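Subject: Re: [parik-fans] Moving home games to Gidbridge

14 March 2006
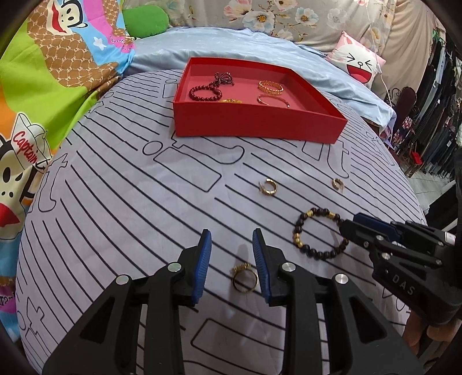
1. The attendance claim

Somebody wrote to the list last night:

> The club drew 300 a game at Fillau all through the fall and
> the Gidbridge ground holds a lot more than that. Better
> parking, better lights, a real stand. If we build it up
> people will come. I don't see what there is to argue over,
> and Kulkarni is paying for the new goals anyway.

I'd like to see where the 300 comes from. I was at every home game but one and I never saw a crowd I would have put at that. The gate receipts in the November newsletter came to 256 paid for the best game of the season, which was the derby, and the derby is the one game people's cousins turn up to. If the 300 includes the under-12s who get walked in at halftime, say so, and then take them back out before working out what a bigger ground would earn us.

A bigger ground with the same people in it is a quieter ground. I have stood in Gidbridge for away games. You can hear the goalkeepers talking.

2. The goals

Kulkarni is paying for goals. Fine, thank you to them. Has anyone read what they get for it? Last time a sponsor "paid for" something we had their name on the shorts for two seasons and still bought our own nets. I asked for the letter in November and was told it was being typed up. It must be a long letter.

3. Travel

> It's only 8 miles, people drive further than that to shop.

Some people do. The ones who walk to Fillau from the bus station don't, and they are the ones who stand behind the goal and make the noise. The last bus back from Gidbridge leaves before an evening game is over. I checked the timetable at the stop, not the one on the web site, which still shows the old route. If we go to extra time in a cup game they'd be walking home on a road with no sidewalk.

4. The field

I keep hearing that the Gidbridge surface is better. It was better in September. By the second half of our game there this winter both boxes were mud and our left back went down every time he turned. Fillau slopes and everybody knows it slopes, but it drains. We had one game called off all season. Could somebody find out how many they lost? I've asked twice.

5. What I'd want before voting

The rent in writing, for the full season and for one-off cup games. The Kulkarni letter. A number for the gate that somebody will put their name to. And whether we can come back to Fillau if it goes wrong, which I doubt, with the school already asking about our Saturday slot.

Until then I'm a no. I might be talked round on the parking.

Also, whoever has the corner flags, we had three for the last game.

> Reply by the end of the month if you have objections.

Consider these mine.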